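4.3 Does the simulated wrist view predict anything?

The claim most often made for rendered training scenes is that a policy which succeeds on them will, with enough variation in texture and clutter, succeed on real objects too. We had two reasons to doubt this before we started. The published evidence tends to come from the same groups that built the renderers, and the success measures are usually computed inside the simulator by the same physics code that generated the training episodes. A policy that has learned the quirks of a contact model will look very good when that contact model is doing the scoring.

We therefore reran the Jandale grasping benchmark with one change. The policies, the object set and the scene generator were left as released. What we replaced was the test for success. The original test counts a grasp as good if the target object is above the support surface at the end of the episode and both fingers report contact. We refer to this as the lift test. Our replacement, the hold test, also requires that the pose of the object relative to the gripper stay within a fixed tolerance while the wrist is moved through a short scripted path. Nothing in the hold test is new. Versions of it are standard practice on real arms, and it is a little odd that it was dropped when the work moved into simulation.

The evaluation set has 531 episodes, all rendered from the wrist camera with randomized surfaces and distractor objects. Under the lift test, the released policy fails 56 of them. Under the hold test it fails 166. The policy did nothing different in the two cases, so the gap of 110 episodes is made up entirely of grasps that one rule accepts and the other does not.

It would be easy to overstate this. Some of the 110 are borderline, and a looser tolerance would bring a number of them back. We looked at the replays for all of them, and the pattern that bothered us most was not slippage as such. It was the number of grasps in which the object is tilted, with one finger bearing on an underside or a corner, and the solver holding it there with what looks like more friction than the surfaces would plausibly supply. Boxy objects with a long axis are the worst for this. Figure 6 gives one case, in which the target is a wooden box-shaped device with a row of small knobs along its top.

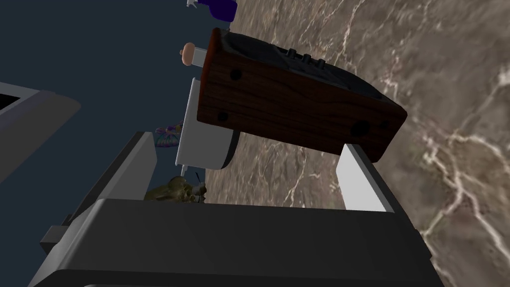
Figure 6. Wrist view from a rendered episode in the evaluation set. The wooden target is held at a diagonal above the gripper body, with its lower right corner just over the paler finger. Distractor objects and a marble surface lie beyond it.

The lift test has no opinion about how an object is held. A box balanced at a slant scores the same as a box gripped squarely across its narrow dimension, and the training signal inherits that indifference. When we sorted the accepted grasps by the angle between the closing direction and the nearest face normal of the target, the distribution was much wider than we had expected from reading the original report. The report gives only the success rate, so a reader has no way of knowing this.

We also want to raise a point about visual randomization, which receives a good deal of credit in this literature. The generator draws surface materials, backgrounds and distractors independently of one another and of the target. The resulting views are certainly varied. Whether the variation is of a useful kind is a separate question, and the ablation that would answer it is missing from the original work. We ran a small version, retraining with the support surface fixed to a single plain material and leaving the distractors alone. Under the lift test the retrained policy was slightly worse. Under the hold test we could not tell the two apart. One reading is that surface variation helps the policy find the object and does nothing for the quality of the grasp once it gets there. Another is that our retraining budget was too small to show an effect. We lean toward the first reading but would not defend it very hard.

The Dunleavy simulator, which uses a different contact solver, allowed one further check. We exported the final joint states and object poses for the 110 disputed episodes and let the second solver run forward from each of them with the fingers held closed. Many of the objects fell. We do not report a rate, as the friction parameters of the two solvers do not map cleanly onto each other and any number we gave would depend on choices we made in the conversion. The same problem affects comparisons that other authors have published between these two simulators, and we would ask for those conversions to be released along with the results.

None of this shows that policies trained on rendered wrist views fail on real hardware. We have no real trials in this section, and the bench trials in Section 5 cover only the Vimstead gripper, whose finger pads are softer than those modeled here. What we can say is narrower. The headline success rate on this benchmark depends heavily on a success rule that ignores how the object is held, and ranking policies by it can put them in the wrong order. Of the policies we had access to, the Stamow baseline moved up two places when the rule was changed, having been described in earlier comparisons as clearly inferior.

A remaining weakness of our own test is the scripted path. It is short, it is the same in every episode, and a policy trained against it would no doubt learn to satisfy it in ways we have not thought of. We have kept it out of training for that reason, and Section 4.4 repeats the comparison with paths drawn at random.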